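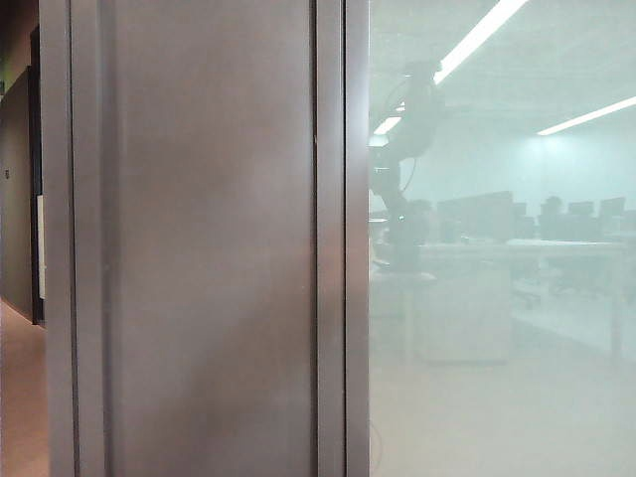

Counseling line at work: has anyone used it?

marshgrass_77
Tuesday, February 11, 2025
My employer (Birkholm, the warehouse side) switched us to a phone counseling service called Wistell in the fall. Six free calls a year, then you pay. I've been sleeping badly and snapping at my kids, so I'm thinking of trying it. My worry is that it gets back to my manager. The flyer says "confidential" and nothing else.

pontoon
I used all six last year. First call was a 20 minute intake, then I got the same counselor for the other five. Nothing ever came back to me at work. She was good on sleep, less good on the family stuff.

drywall_dee
I'd be careful. Ask what reports the company gets. At my old job the service sent a monthly summary by department. There were four of us in my department. You can work out the rest.

pontoon
Ours was company-wide only, but yes, ask. They read me the policy over the phone when I did.

kettleon
Six calls isn't much. I think these lines mostly let companies say they've done something while the shifts stay the same. My plan had Tello before Wistell and it was the same setup with a different logo. If you can see your own doctor, start there.

pontoon
Disagree. My doctor had a nine week wait and the line called back the next day. You can do both.

kettleon
Fair enough on the wait. I still wouldn't want it to be the only thing.

lowtide_B
What does it cost after the free ones? I paid $165 a session out of pocket through Ruvia and had to stop after two.

marshgrass_77
The flyer says $200 without insurance. I'd be stopping at six.

lowtide_B
Check for a county clinic with a sliding scale. I pay $35 now. The paperwork took me an evening, and you need two recent pay stubs.

drywall_dee
Also, if it ever gets past bad sleep, call or text 988. It's free and it doesn't go through your job.

marshgrass_77
Thanks, I don't think I'm there but I saved the number. I called Wistell at lunch and asked about reports. They said total number of users per year, no departments, no names. I asked for that by email and they said they'd send it. Intake is Thursday at 6.

pontoon
Write down what you want to talk about first. I wasted half of mine.

14 comments · 3 shares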